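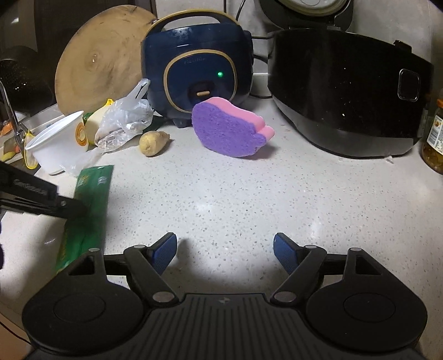
조리대 위에 늘 나와 있는 밥솥과 수세미, 도마는 얼마나 자주 정리하고 닦아야 합니까?
조리대 상판은 하루 일과를 마칠 때 매일 닦고, 밥솥의 외부와 전원선 주변은 주 1회, 벽에 기대어 둔 도마의 뒷면과 그 아래 바닥은 주 2회 닦는 것을 저희 학교의 기본 기준으로 합니다. 수세미는 사용 후 물기를 짜서 세워 두고, 모양이 흐트러지거나 냄새가 나면 즉시 교체합니다.

학교 소개

수켄생활학교는 가정과 소규모 급식 공간의 주방 관리를 가르치는 평생교육기관입니다. 조리법을 가르치는 곳은 많으나 조리를 마친 뒤의 주방을 체계적으로 다루는 과정은 드물다는 판단에서 설립되었으며, 현재 정리, 세척, 보관의 각 분야에 걸쳐 정규 과정과 단기 과정을 운영하고 있습니다. 개교 이래 본교의 과정을 수료한 인원은 1,141명입니다.

교육 방침

본교의 모든 수업은 실제로 사용하는 주방을 기준으로 합니다. 수강생은 새 기구만 갖춘 실습대가 아니라 밥솥과 보관 용기, 도마와 수세미가 함께 놓인 조리대에서 실습합니다. 기구를 모두 수납장에 넣는 방식은 권장하지 않습니다. 매일 쓰는 물건은 손이 닿는 자리에 두되, 그 자리를 정하고 지키는 것을 원칙으로 합니다.

석재 계열 상판의 관리는 입문 과정의 첫 시간에 다룹니다. 밝은 바탕에 잔무늬가 있는 상판은 얼룩이 무늬에 섞여 눈에 잘 띄지 않으므로, 조명을 켠 상태에서 몸을 낮추어 표면을 살피는 방법을 먼저 익힙니다. 이어서 중성세제를 묻힌 행주로 닦고, 젖은 행주와 마른행주를 차례로 사용하여 마무리합니다. 산성 세제와 거친 연마재는 실습실에서 사용하지 않습니다.

교육 과정

입문 과정: 조리대의 구역 나누기, 상판 세척, 수세미와 행주의 관리. 처음 등록하시는 분은 이 과정부터 수강하셔야 합니다.

소형 가전 과정: 전기밥솥의 내솥, 분리형 덮개, 증기 배출구의 세척과 외관 관리. 한 조리대에 밥솥을 두 대 이상 두는 경우의 간격, 전원선 정리와 콘센트 사용도 포함합니다. 모든 세척은 전원 플러그를 뽑고 본체가 완전히 식은 뒤에 시작하며, 세부 사항은 해당 제품의 사용 설명서를 우선합니다.

목제 도구 과정: 나무 도마와 주걱의 세척, 건조, 기름 먹이기. 둥근 도마를 세워서 보관하는 방법과 받침의 선택을 실습합니다.

저장 식품 과정: 절임류를 담는 유리병의 소독, 표찰 작성, 개봉 후 보관. 담근 날과 개봉한 날을 병마다 기재하는 습관을 들이는 데 중점을 둡니다.

급식 공간 과정: 어린이집, 공동주택 식당, 소규모 사업장의 주방 담당자를 대상으로 합니다. 점검표의 작성과 인수인계 절차를 함께 다룹니다.

교수진

교장 다히 오닐(Daithí Ó Néill)은 숙박 시설의 주방 운영 책임자로 근무한 뒤 본교를 설립하였으며, 급식 공간 과정을 담당합니다.
교무부장 에쿠아 다코(Ekua Darko)는 전 과정의 교재 편찬을 총괄합니다.
비르센 데미르타시(Birsen Demirtaş) 강사는 저장 식품 과정과 입문 과정을 맡고 있습니다.
티페네 길크리스트(Tipene Gilchrist) 강사는 목공 분야 출신으로 목제 도구 과정을 맡고 있습니다.
소형 가전 과정은 마르코스 마브로마티스(Markos Mavromatis) 강사가 담당합니다.

시설 및 교재

본관인 히눔관에는 가정용 규격의 실습실과 강의실이 있으며, 별관 자료실에는 주방 관리와 식품 보관에 관한 도서 800권이 비치되어 있습니다. 자료실 도서는 수강생에 한하여 대출합니다. 교재 「누데오 주방 기록장」은 등록 시 배부하며, 분실한 경우 교무부에서 다시 구입하실 수 있습니다.

실습에 필요한 세제와 행주는 본교에서 제공합니다. 앞치마와 미끄럼 방지 실내화는 개인이 준비하여 주시기 바랍니다. 목제 도구 과정의 수강생은 가정에서 사용하는 도마를 지참하실 수 있으나, 갈라지거나 곰팡이가 핀 도마는 사전에 담당 강사와 상의하여 주십시오.

등록 안내

정규 과정의 다음 학기는 5월에 시작합니다. 신청은 교무부 방문 또는 우편으로 접수하며, 정원이 찬 과정은 대기자 명부에 등재한 뒤 결원이 생기는 순서대로 개별 통지합니다. 수강 과정의 변경은 두 번째 수업일 전까지 가능합니다. 기관 단위의 위탁 교육은 희망하는 과정과 인원, 주방의 면적을 기재하여 서면으로 신청하여 주십시오.

수료 기준은 출석과 실습 기록장 제출이며, 별도의 필기시험은 시행하지 않습니다. 수료증 재발급은 교무부에서 처리합니다.

본 안내문의 최종 개정일: 2024년 2월 26일 월요일
수켄생활학교 교무부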